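Demonstration collection (robot learning)

Demonstration collection is the gathering of recorded examples from which a robot control policy is trained. Each example, called an episode or demonstration, pairs what the robot's sensors measured with the commands it was given at the same moment. The practice is common in research on grasping and sorting.

Methods

In teleoperation, a person drives the arm with a hand controller, a second arm or a 3D mouse. In kinesthetic teaching, the operator holds the arm and moves it through the task. Scripted collection uses a simple program that tries many grasps without a person at the controls, and the attempts are labeled afterward. Scripted runs produce more episodes per hour, but a larger share of them are failed grasps.

Bin setups

Picking from a bin is a frequent choice because the walls keep objects within reach of the arm. Objects are usually mixed in shape and stiffness. Cloth, foil packaging and rigid tools each call for a different grasp, and a policy trained on one group tends to do poorly on the others.
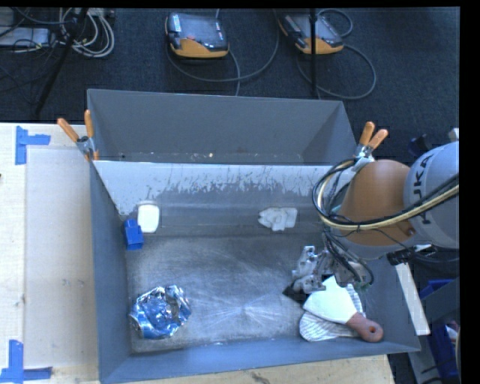 A KUKA arm with its gripper inside a metal bin holding a scraper, striped fabric and a foil packet. Orange-handled clamps grip the bin edges.

The Drastoddale collection, started in June by a group under Atif Satti, used 16 objects and recorded 500 teleoperated episodes. Operators changed the contents of the bin after every 30 episodes. A later set recorded at Urkiditz used the same object list and reached 1,000 episodes, with part of the work done by script.

Quality control

Episodes are normally reviewed before training. Those with dropped frames, a stopped arm or a mismatch between camera and joint timestamps are removed. Failed grasps may be kept if they are marked as failures. Camera position is checked at the start of each session, as a small shift can make older episodes less useful.

The Bandau format, used for both sets, stores images, joint positions and gripper state in one file per episode.

See also: Imitation learning; Bin picking; Teleoperation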